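We use cookies to remember your settings. Accept / Manage

Search the site Go

What on Earth Is Offside?

You're watching a soccer game. A striker zooms toward the goal, kicks the ball past the keeper, and the crowd goes wild! Then a flag goes up on the sideline. The goal doesn't count, and half the people in your living room start yelling at the TV.

Welcome to offside, the most argued-about rule in soccer. It sounds tricky, but you can learn it before halftime.

Why have the rule at all?

Imagine there was no offside. The easiest trick in the world would be to park your fastest player right next to the other team's goalkeeper and leave her there all game. Everyone else would just boot the ball up to her, over and over. No passing, no clever runs, no dribbling through the middle. Boring!

The offside rule makes teams work their way up the field together. It gives defenders a fair chance, and it makes attackers think hard about when to run.

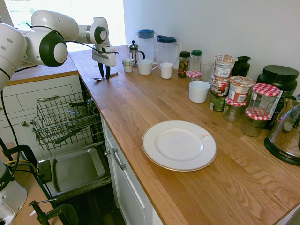
The rule in plain words

An attacker is in an offside position when all of these are true at the moment a teammate plays the ball:

- She is in the other team's half of the field.
- She is closer to the other team's goal line than the ball is.
- She is closer to that goal line than the second-last opponent.

Second-last? That bit makes everybody scratch their heads. Most of the time the last opponent is the goalkeeper, standing back by the goal. So the second-last one is usually the deepest defender, and that's the player to watch. But if the keeper has run way up the field (keepers do love an adventure), you still count back to the second-last player, whoever that is.

And if the attacker is exactly level with the second-last opponent? She's fine! Level is onside.

Which parts of you count?

Your head, your body, and your feet all count. Your arms and hands don't. So a striker can point at the spot where she wants the ball, with her whole arm stretched out past the defender, and still be onside. A big toe, though, can get you in trouble.

It's all about the moment of the pass

Let's try one. Linora are playing Bevuris on a chilly Tuesday night in March, with 1,426 people in the stands. Linora's midfielder has the ball. Her striker is standing level with the last Bevuris defender, bouncing on her toes.

The midfielder kicks. The striker takes off like a rocket! By the time the ball reaches her, she is miles past everybody. Is she offside?

Nope! She was level when the ball was kicked, so she can run wherever she likes after that. Try freezing the game in your head at the kick, and look at where everyone is standing right then.

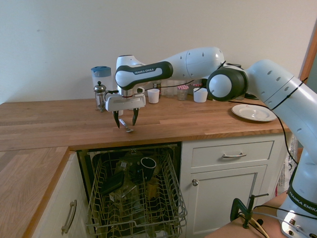
Photo: Kristýna Sokol

Standing there isn't a crime

A player can be in an offside position and do nothing wrong. She only gets called if she joins in. That could mean playing the ball, blocking the goalkeeper's view, or getting in a defender's way when he is trying to reach the ball. If she's tying her shoe on the far side while her teammate scores, the goal can stand.

When it is called, the other team gets an indirect free kick. "Indirect" means somebody else has to touch the ball before it can count as a goal.

Times when you can't be offside

You can't be called offside if you get the ball straight from:

- a throw-in
- a corner kick
- a goal kick

Good teams know this, and sneaky strikers really know this. Keep an eye on them at the next long throw!

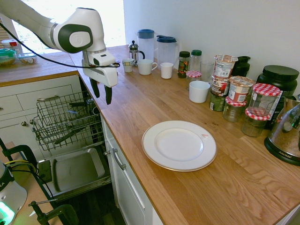
A white dinner plate with a thin gold rim, on a wooden counter.

Who decides?

Two assistant referees run along the sidelines, one on each side, trying to stay level with the second-last defender. They have to notice the kick and the runner at the same time. Try it at your next game: pick a striker, listen for the thump of the ball, and see if you'd raise the flag. It's super hard!

Big competitions often have video helpers too, who look at the play again from different cameras.

Words to know

Striker: a player whose main job is scoring goals.
Onside: in a fair position.
Offside trap: when defenders step forward together just before a pass, hoping to leave an attacker stuck behind them.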